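Putting Out a Seven-Inch: what I learned from pressing a single with my own band

When I told my tutor I wanted to do my final project on my own band, she pulled a face. Fair enough, half the year had the same idea. But I didn't want to write about the songs, I wanted to write about getting them onto a bit of vinyl and into somebody's hands, which I knew nothing at all about in July when we started!

The band is called Windine. There are four of us, I play bass (badly, on the slow ones) and we do loud, quick, scruffy garage stuff with a cheap organ over the top. We'd played the Oakley a few times and people kept asking at the bar if we had anything to buy. We didn't. We had stickers, and the stickers had the old name on them.

So the plan was two songs, one on each side. The A side is "Feltska", which is the one everybody shouts along to, and the B side is an older tune we nearly dropped. We recorded both in the college live room in 6 hours, all playing together, with the vocals done afterwards in the corridor where the echo is nicer. I'd booked a second day for overdubs and we hardly used it. The organ was a tiny bit flat on the whole of the B side and we left it in – the drummer still isn't speaking to me about that.

Mixing took much longer. I made 29 versions of the A side, and if you played me number eight and number 29 now I couldn't tell you which was which. What I should have done is stop, go home and listen on the kitchen radio. When I did get round to that, I could hear straight away that the bass was far too loud, and yes, I know who plays the bass.

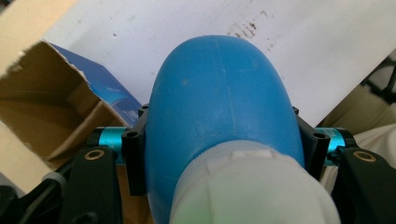 Department of Music and Sound – Student Projects

Next came the money. Pressing plants want a big order and we couldn't afford one, so we went with a short-run cutting service called Zikness, who do them one at a time on a lathe. We ordered 72 copies. They asked for separate files for each side, with the level a bit lower than I'd mixed it, and I had to go back and redo both. The sleeves we printed ourselves, black on brown card, folded and glued on my nan's dining table over one very long weekend.

We put them out at a launch night back at the Oakley, seven pounds each or two for twelve. I'd got the float wrong and ran out of pound coins before the support band had finished. Most of the box went that night, a few more went by post, and the local record shop took the rest on sale or return.

If I did it again I'd sort the artwork out before the recording, and I'd let someone else mix it.

Handed in 16/05/2018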